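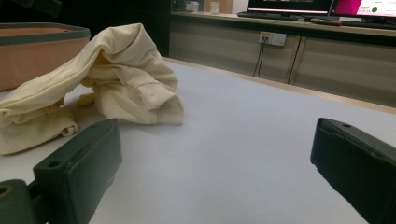 How a Suitcase Finds Its Airplane

When you travel by air, your suitcase and you go different ways at the airport. You walk through security and wait at a gate. The suitcase rides on belts under the floor, gets sorted, and is loaded into the hold, the storage space in the lower part of the airplane. This page explains the system used at Drunar Airport. Other airports use similar machines, but the details differ.

The tag

At the check-in desk, a worker weighs the suitcase and wraps a long sticky paper tag around the handle. The tag has a bar code. Under the bar code is a number with 10 digits. The number is called the license plate, the same name used for the plate on a car, and it does the same job: it identifies one bag.

The tag does not hold much information by itself. The number is a key to a record in the airline's computer. That record lists the passenger's name and flight, and the airport where the trip ends. If the flight changes, the airline can change the record without printing a new tag.

The tag also shows a three-letter code for the airport where the bag is going. People can read this code without a scanner.

The belts

From the desk, the suitcase moves onto a conveyor belt. A conveyor belt is a long loop of rubber or similar material pulled around by rollers. Electric motors turn the rollers.

The bag first passes through a screening machine. This uses X-rays to show what is inside. If the picture is not clear, the bag is sent down a side belt to be checked again. A clear bag continues to the sorting hall.

The sorter

The sorter at Drunar can handle 2000 bags an hour. It was built by a company named Rerkico. Each bag passes under an arch of laser scanners. There are scanners on several sides so that the tag can be read whichever way it is facing.

The computer takes the number, finds the record, and chooses a chute. A chute is a slide that leads to the loading area for one flight. When the bag reaches the right chute, the sorter tips it off the belt.

Sometimes a tag is folded or torn and the scanners cannot read it. Those bags go to a desk called manual coding. A worker finds the tag, scans it by hand, and puts the bag back on the belt. Vimala Nadar runs the manual coding desk in the mornings. "Old tags cause a lot of our work," she says. "If last year's tag is still on the handle, the machine reads two numbers and does not know which one to use."

Loading

At the bottom of the chute, workers scan each bag one more time. This checks that the bag matches the flight. It also tells the airline which bags are on board.

On small airplanes, the bags are stacked in the hold by hand. On many large airplanes, they go into metal containers first. The containers are lifted by a machine and rolled into place. The weight has to be spread out correctly, so a load plan shows where each container goes.

Changing planes

A bag that changes planes is called a transfer bag. It goes back through the sorter at the middle airport. If the first flight lands late, there may not be enough time. The passenger can run to the next gate, but the bag still has to be unloaded, carried by cart, and scanned. Short connections are a common cause of late bags.

When a bag does not arrive

The passenger goes to the baggage desk and describes the bag: its size, its color, and anything unusual about it. The worker looks up the tag number and sees the last place where it was scanned. Usually the bag is still at another airport, and it is put on a later flight.

If the tag has come off, the search is harder. Workers may open the bag and look for a name inside. Mathis Delaunay, who works at the baggage desk, suggests putting a card with your name and a parent's phone number on top of your clothes before closing the lid.

Words to know

Chute: a slide that carries bags down to a loading area.
Conveyor belt: a moving loop that carries objects.
Hold: the part of an airplane where bags are stored.
License plate: the number that identifies one bag.
Transfer bag: a bag that moves from one flight to another.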